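Stostero Small Grants Program
Progress report, second period: Yazzie Reuse Workshop, Welatley

1. Summary
The workshop sorts and repairs donated household goods and passes them on through the Seston outlet. Intake for the period was 3,000 items against a target of 2,000. Repair output remains behind intake, mainly in the small electrical category.

2. Intake and sorting
Donations are now accepted on Wednesday only. The change shortened the queue at the loading door and left the remaining days free for testing. Toys, table linen and computer accessories are logged under separate codes from this period onward - they were previously entered as "mixed household" and could not be reported individually.

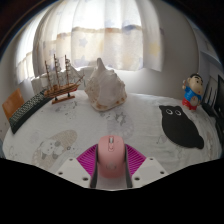

Pink computer mouse with a grey scroll wheel; behind it, small objects and toys on a round table.

3. Testing
Electrical safety testing continues at 2 benches. A third bench was budgeted but has not been ordered, pending a revised quote for the wiring. The unspent amount is carried forward under equipment.

4. Outlet
Seston reports steady sales of kitchenware and lamps. Unsold stock is returned after 13 weeks and either repriced or sent for material recovery.

5. Next period
- Order the third bench once the quote is accepted.
- Clear the small electrical backlog before the January intake.
- Submit the revised category list to Stostero with the next claim.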